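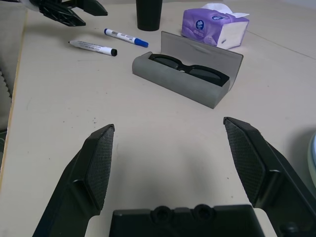
Pale table, a few specks on it.

8th November

OK so quick one because I have to be out the door in a bit. Several of you asked how the street thing is going. It's going. Slowly. My left heel has opinions.

For anyone new: I'm walking every street in Vemirlow. All of them, both ends, dead ends included. Started in July, in the worst of the heat, which was dumb. There are 218 streets on the town list and as of Friday night I've done 88. I thought I'd be way past half by now. Nope.

What slows you down is the dead ends. A dead end you walk twice. Nothing on the map warns you how long they are, either, you just keep going past mailboxes thinking surely this is it, and then there's another bend. And then somebody washing a truck stares at you the whole way down and the whole way back. I've started waving first. Helps a little.

Rules, since there was an argument in the comments:

Alleys don't count. Unless they have a sign. Two have signs.
Private roads I skip.
Has to be on foot, start to finish, no "I drove down it once in high school".
If a street changes name halfway it's two streets. Sorry. The town list says so.

The name change rule is killing me over in Julladach. That's the hilly part up behind the reservoir, if you don't know it, and every road up there changes name at every stop sign. You walk ten minutes and you've done three streets, great, except they're all straight up. I did a whole evening there and came home with my shirt stuck to me in September.

Favorite so far is still Fedora Street. No contest. It's one block. Six houses and a church parking lot, and I had lived in this town eleven years without ever hearing of it. I asked at the library why it's called that and got two different answers from two different people. One said a hat shop. One said somebody's horse. I want it to be the horse.

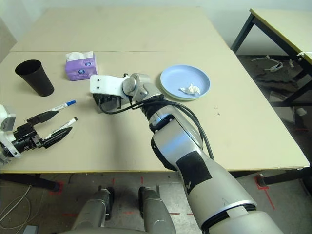 Black cup, tissues, blue plate on the green one.

Where was I. Shoes. Got a lot of questions about shoes. I don't have a good answer, I wore my old running ones untill the sole went and then bought the same ones again. Two pairs of socks on the hills. That's all my shoe knowledge.

Food is a bigger deal than shoes anyway. I plan every route so it passes Ahn, the bakery on the corner by the post office, and if the route doesn't pass Ahn I bend it till it does. The red bean ones sell out early. The cheese ones hang around till closing and are better than they look. I've been told I'm "the walking one" in there now, which, fine. There are worse things to be called.

Some stuff I've noticed that I never would have from the car:

So many basketball hoops with no net. Where do the nets go.

The east side floods and everyone there knows exactly how high. A man out raking showed me the line on his garage, up past the door handle. He'd written the year next to it in pencil. I'd driven by that garage probaby every week and it was just a garage.

Dogs. They all have one window that's theirs, and you can tell from the smudge.

There's a house at 1,413 on the county road with the numbers upside down. I mean each number separately. Takes real effort. I stood there longer than I should have.

Bad stuff too, to be fair. Half the sidewalks just stop. You'll be going along and then it's a ditch, and then the sidewalk picks up again forty yards later on the other side like nothing happened. With a stroller you'd be stuck. With a wheelchair you'd be in the road with the trucks. I wrote to the town and got a form back, and the form asks for the "nearest intersection," but the gaps aren't near an intersection, that's sort of the problem. Sent it in anyway. Will report.

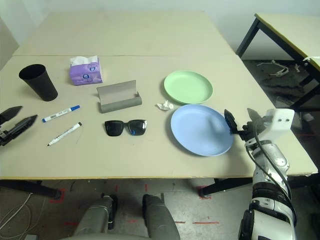 The map system, since that's the other thing people ask. I tried an app and hated it. It kept deciding I was on the next street over, and then it gave me credit for a street I hadn't walked, and I couldn't take the credit back off. So now it's paper. I got the big town map printed and laminated and I draw on it with whiteboard markers, the same kind as the two lying next to the sunglasses up there. One color for done, one color for planned. Wipes right off when I change my mind. Only trouble is it also wipes off when you lean on it, and I lost most of a neighborhood to my elbow in August. Had to work it all out again from photos on my phone. So there's a notebook now as well. Street name, day, weather, one line. Most of the lines are about dogs.

And I like the notebook more than the map at this point. I read back through it last night. "Hot. Sprinkler got me." "Lady offered me zucchini, took zucchini." "Wrong street, do again." It's the closest I've ever gotten to keeping a diary and I've bought a lot of diaries.

Somebody wrote in to say a friend of theirs did this in a much bigger place, 1,013 streets, took years. I can't picture it. I'd want to know what that person did the morning after the last one. Just sat there I guess. Laced up and then sat there. 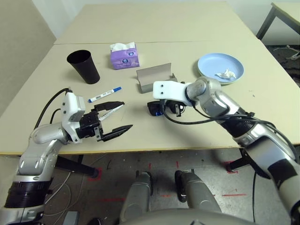 I do think about the end of it already, even with this far to go. I've been saving a few. The street I lived on when I first moved here, I haven't walked it yet, and I keep routing around it on purpose. Same with the one by the old school. They'll go at the end. Or I'll get there some wet night by accident with no snack and a bad heel, and that'll be that.

Winter's the worry. It gets dark so early now that after work is basically out, and I don't love those no-sidewalk bits in the dark. Bought a clip-on light. Bought a vest, the yellow kind. I look like I'm there to read your meter. On the plus side people have stopped staring, they just assume I'm supposed to be there.

Plan for the next couple weeks is the flat bit south of the tracks. Short blocks, real sidewalks, all named after trees. Should be able to knock out up to ten in one go if my foot behaves. Then back up to Julladach before the ice, becuase after the ice, forget it.

If you live on one of the tree streets and you see a yellow vest go by twice, that's me, you're on a dead end. Wave. I'll put the form reply in the next post if they ever send one, and somebody please email me if you know anything about the horse.

OK going. Ahn closes at two on Sundays.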